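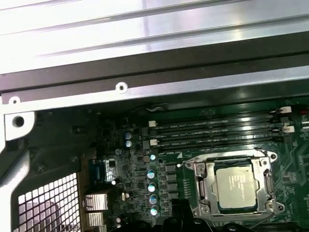 Part 4: Putting your Ernwood back together and levelling it

Right, if you've made it this far you've got the Ernwood bench oven unpacked, you've read Part 3 on where to put it (please do, I get so many emails from people who've shoved theirs hard up against a wall) and you're ready for the fiddly bit. I've set up mine twice now, once in the old kitchen and once out in the shed, and the second go was heaps quicker. Allow yourself 30 minutes and a cup of tea.

Before you start: the oven must be switched off at the wall and unplugged. If it's been running, leave it until the whole thing is stone cold. The edges on the metal panels are sharper than they look, so wear gloves.

What you'll need

A Phillips head screwdriver, a small spirit level, a soft cloth and a saucer for the screws. I use the lid off a jam jar.

Steps

1. Lay a folded towel on the bench and pop the oven on top. It's an awkward weight, so grab somebody to take the other end. Danai Vrettos helped me with mine and we still scraped the benchtop.

2. Wind the 4 feet all the way in, finger tight. Don't use pliers on them, they're only plastic and they'll chew up.

3. Slide the towel out and put the spirit level across the top, left to right. Wind out the foot on the low side until the bubble sits in the middle, then do the same front to back. You'll go around a couple of times before it settles.

Note: a cake that rises on one side is nearly always a levelling problem. Check this before you start blaming the thermostat!

4. Wipe down the racks and slide them in with the raised lip at the back. They go in upside down quite happily, which had me puzzled for a whole weekend.

5. Hang the crumb tray last. It should push in with no force at all. If it catches, pull it out and have a look at the runners before trying again.

6. Open and close the door a few times, listening for any scraping. The door should stay put when it's halfway open.

Caution: the oven draws over 2,000 watts on full. Plug it straight into the wall, never into a power board, and don't share the outlet with the kettle.

7. Run it empty on medium for half an hour with the windows open. It'll pong a bit the first time.

If the door won't stay halfway

Senan Lenihan wrote in to say his kept dropping open, and the fix was snugging up the hinge screws a quarter turn each. Mine did the same in March. If you've tightened them and it still drops, stop there and ring the shop you bought it from, as the hinge spring isn't a home job.

Part 5 covers the timer and the two fan settings.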